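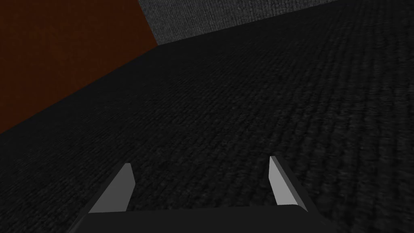

July 15, 2025

Second go at the walnut ink today, and I am much happier with it than I was with the first lot (which went to mould in the jar over winter, poor thing, and had to be tipped down the outside drain). The husks are the ones Annick Sandhu gathered for us last November and left to blacken in the shed, and they have kept surprisingly well in their paper sacks.

Weighed out 100 g of dried husk, covered it with rainwater from the butt and brought it up very gently in the old enamel pot. Kept it at a bare simmer for 6 hours, topping up whenever it dropped below the rivets on the handle. The smell is not for everyone. Kulsoom Baloch put her head round the door, said "compost", and went away again.

Strained it twice, first through muslin and then through one of the coffee filters, which clogged and took an absolute age. Next time let it settle overnight and pour off the top instead – I wrote the same thing in the margin last year and then took no notice of myself.

Gum arabic went in while the liquor was still warm, a level teaspoon to begin with and then another half. With one teaspoon it feathered badly on the Cusen laid paper, little hairs creeping out of every downstroke. With the extra half it sat nicely and gave a lovely warm brown, darker where the nib lifts. On the Birau cartridge it looks flatter and a bit greenish at the edges. Ermira prefers that one, so I have kept both swatches and pinned them inside the cupboard door.

Two drops of clove oil against the mould. I have no idea whether two is enough. Split the batch into a pair of jars, clove in one and none in the other, both labelled 3882 with a C on the lid of the treated one. Please don't swap the lids!

Still to do: tape half of each swatch under card and leave them on the south windowsill for the fading test. Ask Gearóid if he still has the pointed nibs, mine are all scratchy now. Try a pinch of iron in a small amount, well away from the good brushes. Amber wants a bottle for her map lettering when it's ready, the smaller one with the cork will do her.

Pot is soaking in the sink, it will stain the cloths so use the brown ones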